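2018-10-22

**Progress report to the Hayes fund: clothing room at Setholm**

Dear all,

With this report I want to inform you how the work in the clothing room has gone since March. I follow the same order as in our application, so you can compare it more easily.

## Receiving and sorting

The grant from Hayes allowed us to open the second room at Setholm and to keep it open during the whole summer. From March until the end of September we received 3,027 pieces of clothing. In the application we promised 2,000, so we are above the plan. A big part of this difference came in one delivery from Kineck, when they closed their shop and gave us the remaining stock. It was a very welcome gift, but it also filled the corridor for eight days and we had to stop other deliveries during this time.

Sorting is still the slowest part of the work. Each piece is checked for holes, stains and broken zippers, and then it goes to one of three groups: ready to hang, to wash, or to textile recycling. We tried in the beginning to sort also by size at the same table. This did not work well — people lost time looking for labels that were washed out or cut off. Now the size is decided later, at the rail, where one can compare the garment with the others.

## Washing and repair

The washing is done by Nerosent under the agreement that you approved. The quality is good and the bags come back on time. I must report one problem: in the first weeks some dark items were washed together with light ones, and we had to move a number of shirts to recycling. We now use separate bags with a written tag, and it has not happened again.

Repair is behind the plan. We expected to repair small things every week, but the person with sewing skills moved away in summer and we have not found a replacement. The garments for repair are waiting in a closed box.

## Rails, hangers and storage

Most of the equipment money was spent here. We bought clothes rails, a drying rack, wire hangers and cardboard boxes for the winter stock. The wire hangers are cheap, and for shirts they are good enough. For shorts and pants they are less practical, because the cloth slides down and gets wrinkled.

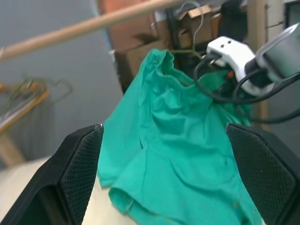

For this reason we would like to fold the shorts and put them on shelves next season, and keep the rails for shirts, dresses and coats. The shelves were not in the original budget. We still have 1,000 dollars in the equipment line, and I ask for your permission to use it for this purpose.

The hangers also get tangled when they are put back in a hurry. It is a small thing, but it takes more time in a day than I expected when I wrote the application.

## Until the next report

In the coming months we will bring out the winter coats, pack the summer clothes in the boxes and write the contents on two sides of each box. I will also continue to look for a person for the repairs. If you agree with the change for the shelves, please confirm it in writing, so that I can order them before the winter stock is hung.

With kind regards,

Coordinator, Setholm clothing room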